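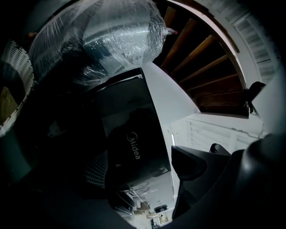
Under the stairs at Jurnwood's workshop in Revville.

Alper Sönmez has spent most of the year teaching robots to pick things up without letting a robot do any of the picking up. He is aware of how this sounds.

"My mother asked me what I did in August," he says. "I said I moved a cup. She asked where to."

Sönmez runs the Plikex study at Jurnwood, and its idea is easy to state. A person takes a gripper in the hand, does a household chore with it, and the recordings of that motion train a policy that is later put on an arm. Researchers have been collecting data this way for a while. What the Plikex group wanted to know was what happens if you stop cleaning up first.

"Everybody collects on a nice table," he says. "Then the robot goes to somebody's house and meets a phone charger, and it's all over."

So they recorded 2,456 demonstrations, half at a bare table and half in whatever mess the room had on offer. The bare table was faster and pleasanter to work at. Sönmez liked it a great deal and speaks of it the way other people speak of a canceled TV show.
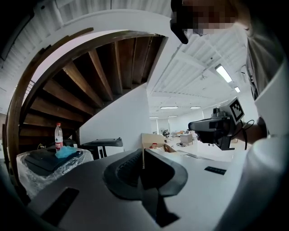
The trouble with clutter is mostly a trouble with tracking. To learn from a motion, the model has to know where the hand was all through it, and hands are forever going behind things. The group's grippers carry a white plate with a black-and-white tag on top, and if the tag drops out of view for too long, the pose estimate wanders off. "It will tell you with full confidence that your wrist is in the ceiling," Sönmez says. The cable hanging past the operator's wrist has its own opinions, and he has learned to pass it over his thumb on the left-hand turns. This advice does not appear in the paper. A reviewer asked for it to be cut.

They lost 343 recordings to bad tracking, nearly all of them from the cluttered half. For a few weeks it looked as if the study's main finding would be that tidying up is good, a result Sönmez felt had been adequately covered by parents.

Then they ran the robot. Over 300 test trials in rooms it had never seen, the policy trained on messy recordings finished the chore 60 more times than the one trained on the bare table. On a bare table the two came out even, and that surprised him more.

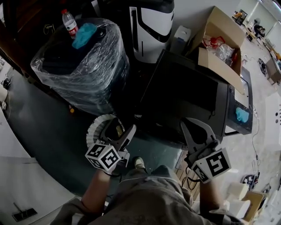
Does using two grippers at once change the result?

The gap between messy and tidy training stayed, but both policies did worse, mainly on handovers, where one hand lets go before the other has a firm hold.

Sönmez does the handovers himself in the training data and admits he may be part of the problem. His colleagues have watched him pass a sponge from hand to hand. Opinions were shared.

The next round, called Thammasiri, puts the grippers in the hands of people who have never used one, for chores they pick themselves. He expects the tracking losses to go up and has already asked for more disk space. He would also like a chair.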